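Speaker notes - "Grasping Soft Packaging from Hand-Held Demonstrations"
Skaltdale Manipulation Group, project Tema
Slot: 20 minutes plus questions. Afternoon session, 2:40 p.m.

Slide 1. Title

Good afternoon. On behalf of the Skaltdale group I would like to thank the organizers for the invitation to present this work. The talk covers one method and one main result. The method is a way of choosing which human demonstrations to keep when training a robot to pick up soft packages. The result is that a smaller, selected set trained a better policy than the full set did, on the packages we tested.

(Wait for the room to settle. Do not read the subtitle aloud.)

Slide 2. The problem

Boxes and cans hold their shape. A pouch, a sachet or a bag of rice does not. When a gripper closes on a pouch, the contents move, the film folds, and the point that was a good grasp a moment earlier may have slid out of reach. Printed film also reflects light, so the wrist camera sees bright patches that change as the gripper approaches.

Most published picking systems treat these items with suction. Suction works well on flat film and poorly on film that is wrinkled near a seam. Our partner at Burkodar handles grocery orders in which both kinds occur in the same tote, and changing tools between items takes time. The question put to us was whether a plain two-finger gripper could manage the soft items with the data we could afford to collect.

Slide 3. What was already known

Keep this slide short. Two points are enough.

First, policies trained on demonstrations tend to improve as more demonstrations are added, but the improvement slows. Second, demonstrations from different people are uneven. One operator approaches low and pinches the seam. Another comes straight down on the body of the package. Both succeed by hand, where the operator feels the package give and corrects for it. The policy has no such feeling and learns a mixture of the two, which can be worse than either.

If a questioner raises force sensing, refer them to slide 12. The present work uses vision and finger opening only.

Slide 4. Collection

We collected 2,000 demonstrations with a hand-held gripper that carries its own camera. The fingers match those on the robot arm, so that the view during collection is close to the view at run time. Operators worked at a table and were asked to pick up one item, lift it clear, and place it in a container.

The items were 58 packages bought from ordinary grocery shops, including several imported seasonings and sauces. We did not select for easy shapes. Flat pouches, spouted pouches, pillow bags and stand-up bags are all represented, and the full list is in the appendix of the paper.

Operators received a one-page instruction sheet. It told them to begin with the fingers open and to keep the item in view during the approach. It did not tell them where to grasp. That decision was deliberate, and the next slide depends on it.

Slide 5. The Yeom score

Speak slowly here. This is the part of the talk that people ask about afterward.

Each demonstration is given a score, which we call the Yeom score within the project. It has two terms. The first measures how well the final finger position could have been predicted from the view early in the approach. A grasp that depends on a late correction scores low, and a grasp that was plainly being aimed at from the start scores high. The second term measures how many other demonstrations on similar packages chose a similar grasp, measured relative to the outline of the package.

The first term alone favors slow, cautious operators. The second term alone favors whatever the majority did, including majority habits that do not transfer well to the robot. We multiply the two. A demonstration must do reasonably well on both to be kept.

The score is computed after collection. It requires no labels from the operator and no robot time.

Slide 6. Selection

We ranked the full set by score and kept the top 1,000 demonstrations. The cut was fixed before any robot trials were run. We also trained on a random half of the same size, to separate the effect of selection from the effect of simply having less data.

Point to the three columns on the slide: full set, random half, selected half. All three policies share the same network, the same training schedule and the same image preparation.

Slide 7. Trials

The robot trials used packages that did not appear in training. We ran 307 trials per policy. Starting poses were drawn in advance and printed on a sheet, and the person placing the packages was not told which policy was loaded.

A trial counts as a success if the package is lifted, held and placed without being dropped. A second attempt on the same package counts as a failure. Some groups allow one retry, so please mention this before comparing our figures with theirs.

Slide 8. Main result

(Bar chart. Give the audience time to look.)

The policy trained on the selected half succeeded more often than the policy trained on the full set. The random half came last. The order was the same for flat pouches and for pillow bags. For stand-up bags the full set and the selected half could not be told apart, and we make no claim there.

State the limit plainly. The result shows that selection helped for this gripper and this family of packages. It does not show that half the data is always enough.

Slide 9. Where the gain comes from

Much of the gain comes from the approach stage. With the full set, the policy often hesitated above the package and closed between two reasonable grasps. With the selected set it committed earlier. Spouted pouches are a useful case for discussion, as the spout gives the operator a clear feature to aim for or to avoid, and operators were divided on which to do.
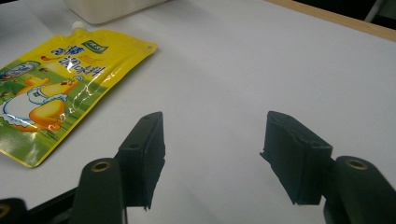
Slide 9, still. Yellow spouted pouch lying flat on the table, with the two fingers of the hand-held gripper open. Note the white streaks of reflected light across the film.

Let the audience look at the still before continuing. Two matters are worth drawing out. The reflections lie across the printed artwork, and an image model that relies on the print will find part of it washed out. Also, the pouch is ahead of the left finger and to its left, while the space between the fingers is bare table. From a view of this kind the first term of the score asks a simple question: can the final grasp be predicted yet?

Slide 10. Failures

Report the failures with the same care as the successes. The selected policy has two common ones. It sometimes closes on the film alone, lifts, and loses the package when the contents shift downward. It also has trouble with packages lying against one another, a case that was rare in our collection and that the score therefore tends to discard. The second term penalizes unusual grasps, and a crowded tote calls for unusual grasps. We regard this as the main weakness of the method.

Slide 11. Cost

Scoring the full set is done overnight on one workstation. Training time drops with the size of the set. Collection time is unchanged - every demonstration must still be recorded before it can be ranked. Groups hoping to shorten collection will need a version of the score that runs during recording, and we do not have one yet.

Slide 12. Next steps

The group plans to add a simple force reading at the fingertips and to repeat the comparison in cluttered totes at Burkodar. We also intend to test whether the score can be shown to operators between sessions without causing them all to adopt the same grasp. Collection for that study is scheduled to begin in December.

Slide 13. Availability

The scoring code, the trial sheets and the item list will be released with the paper under the Tema project page. The raw video will be released once the review of background content has been completed.

Slide 14. Questions

Likely questions, with agreed answers:

On the choice of cut: it was set in advance and not tuned. Other cuts are reported in the appendix as later analysis and should be read that way.

On reflections: no polarizing filter was used. We have not tested one.

On suction: no direct comparison was made. Do not speculate about the outcome.

On operator differences: per-operator scores exist but will not be published. Refer requests to the Skaltdale office.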